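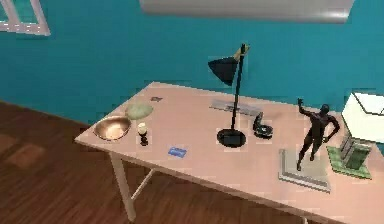 Daranee Bunnag wrote in to ask whether she could skip the practice room altogether and go straight to the arm on her bench. She can, as far as the software is concerned. I'd still like you to spend an evening in here first, Daranee, and the same goes for everyone else with a new Meesuk kit on the kitchen floor.

Section 2: Setting up your first practice table

I wrote this part for people who have installed the Meesuk planner and haven't yet plugged in the arm. If you're still wrestling with the installer, go back to section 1 and come and find me when the start screen loads.

You'll need the planner, a mouse with a wheel (a trackpad works, but you'll grumble) and the licence card from the lid of the box.

1. Open the planner and choose Practice, then Rooms. Pick the one called Undstead. It's the teal room with the pink table, and it's the one I use for nearly everything.

2. Wait for the bar at the bottom to fill. The first load is slow on older laptops – mine takes long enough to make toast. Later loads are much quicker.

3. Hold down the wheel and drag to swing the view. Roll the wheel to move in and out. If you end up under the floorboards, press Home and you'll be put back where you started.

4. Click the egg in its cup. A thin outline should come up round the egg. If the outline goes round the cup as well, you've picked the pair, so hold Shift and click again.

5. Type a name in the Label box. I use short, dull names like "egg" and "bowl" because you'll be typing them again in section 3, probably more than once.

6. Do the same for the copper bowl at the end of the table. Leave the statue and the lamps alone for now.

7. With both things labelled, open Tasks and choose Move To. Put the egg in the first box and the bowl in the second. Don't press Run yet.

Note: Labels are saved with the room, not with the task. If you reset the room you'll lose them, and yes, I have done this with a whole afternoon's worth.

8. Go to Obstacles and tick the black desk lamp and the statue. The planner treats anything unticked as thin air when it works out a path, so it will happily send the elbow of the arm straight through a lampshade. In practice mode that costs you nothing. On your own bench it's a lampshade.

9. Save the room under a new name. I add my initials on the end.

CAUTION: Keep the Live switch at the top right set to Off for all of this section. If the arm is plugged in and Live is on, it will move when you press Run, whatever room is on your screen.

If things go wrong

The room loads but everything is grey. Your graphics driver wants updating. Montri Kaewmanee at Trenaven keeps a list of the ones that work, and it's on the support page.

Clicking does nothing. You're probably still in Walk mode. Press Esc and try again.

Error 2208. The planner can't find your licence. Type in the code from the card again, with the dashes. If it comes back after 2 tries, stop there and send us the log file, or you'll be locked out until the morning.

Your labels have vanished. Look under Rooms, then Older Copies. The planner keeps the last few saves there, and Pei-shan Chow found hers that way after giving them up for lost.

Once your room is saved, carry on to section 3, where we add the arm to the table and press Run at last.

Last changed May 3, 2018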